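I caught Asabe Bashir on a video call at 7 in the morning her time, and she was already on her second tea. She teaches robots chores for a small outfit in Istmont called Provden, and she does it with her own two hands.

"People picture me typing code," she told me. "I pick stuff up and put it down all day!"

Her tool is a hand-held gripper with two soft-looking finger pads. She squeezes, the jaws close, and the recording goes off to train an arm that has the same kind of fingers. Before that she drove an arm by remote control (she calls those months "like eating soup with a broom"), and she got through maybe a tenth of the work.

So what makes a good take? Going slow, she says, and not fixing your grip halfway. Snack packets are her least favorite thing, because they slide. Her team lead, Freya Whiteley, asked for 500 packet grabs in June. Asabe sent 1,628.

"I got a bit carried away," she said, laughing. "But I do them at home now, with my own things lying everywhere, and Freya likes that. A robot has to cope with a bedroom too."
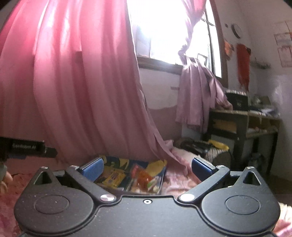
How long does it take to learn to use the gripper?
Asabe says 20 minutes for the basics, and 2 weeks before her takes stopped getting sent back.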